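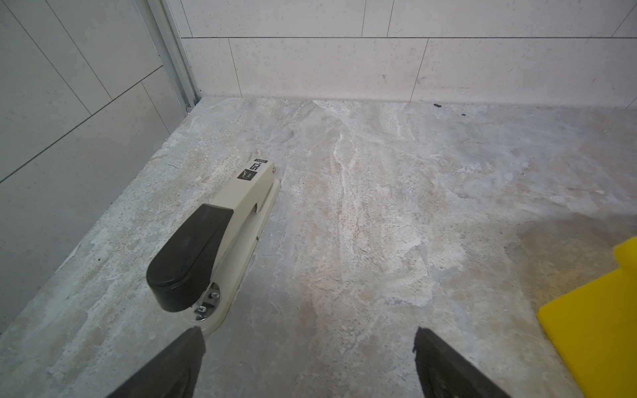

Figure 3. A stapler of the kind lent across desks, with a label near its hinge.

4.2 Small Loans Between Coworkers

We were delighted by how much people had to say about staplers. Of the 268 loans recorded in the Clutalthorpe diaries, the largest share involved items worth very little, and these drew the longest and liveliest entries. Office workers lent them without asking for a return time, yet many could name the last three borrowers from memory. One clerk wrote that she would "never chase a stapler, but I do know where it sleeps."

Labels play a curious part in all this. Wróbel's earlier study at Workska treated a name on an object as a claim of ownership. Our diaries point to something softer – a label lets the borrower bring the thing back without a conversation, and both sides seem to enjoy being spared it. Labeled items came back sooner at all 16 sites, a pattern we had not dared to hope for!

Hand tools follow a different path. They are borrowed for a single job, often by someone from another floor, and the loan tends to come with advice. Agudelo found the same thing in the Patavari repair shops, where a screwdriver hardly ever changed hands in silence. The talk is part of the loan, and several diary keepers said they had met their closest friends at work in this way.

Figure 4. A flat-blade screwdriver beside a yellow bin. 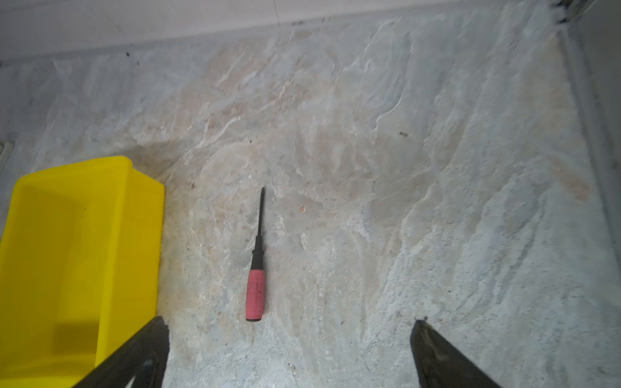
4.3 Loans That Were Never Returned

Lost items gave us our richest material. Most diary keepers were forgiving, and a few went on lending to the same person for years.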